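4. Fitting the hose and the floor tube

Read this section fully before you begin. The work takes some 9 minutes when the cleaner is new, and less when you know the parts. Please keep the Rullard 500 unplugged until step 6.

1. Put the cleaner on a flat floor, with the wheels down and the front cover closed.

2. Push the hose end into the round opening on the front cover. Turn it to the right until you hear a click. Pull it lightly to check that it stays.

3. Choose the tube or nozzle for your work. The floor tube is for carpets and hard floors, the narrow nozzle is for corners and car seats.

4. Push the tube on the hose handle and turn it a little from left to right while you push. Do not use oil or soap on the joint.

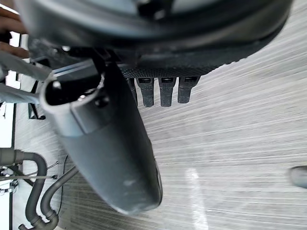

Fig. 4. A long tubular part, dark grey, held at a slant.

5. Set the length of the floor tube. Press the slide button, pull out the lower part and let the button go. Your back should stay straight when the nozzle is flat on the floor.

6. Plug in the cleaner and start on the lowest power. Listen for a whistling sound — it means that one joint is leaking air. Switch off, unplug, and repeat steps 2 and 4.

Note: Tubes of the older Rullard 200 have a wider end and do not fit this model. An adapter can be ordered from Bremgate spare parts, order number 1896.

Note: After the first month of use the joints become easier to turn. This is normal wear and needs no repair.

CAUTION: Never hold the open tube near the face, hair or loose clothes while the motor is running.

CAUTION: Do not pick up water, hot ash or broken glass. If the tube is blocked, unplug first, then take off the tube and push the dirt out with a long round stick. Metal wire can damage the inside.

To take the tube off, turn it in the same way as in step 4 and pull it straight — do not bend it. Store it lying down or in the wall holder (see section 7).

Text of this section: Chia-hao Tang. Revised Thursday, October 3, 2019.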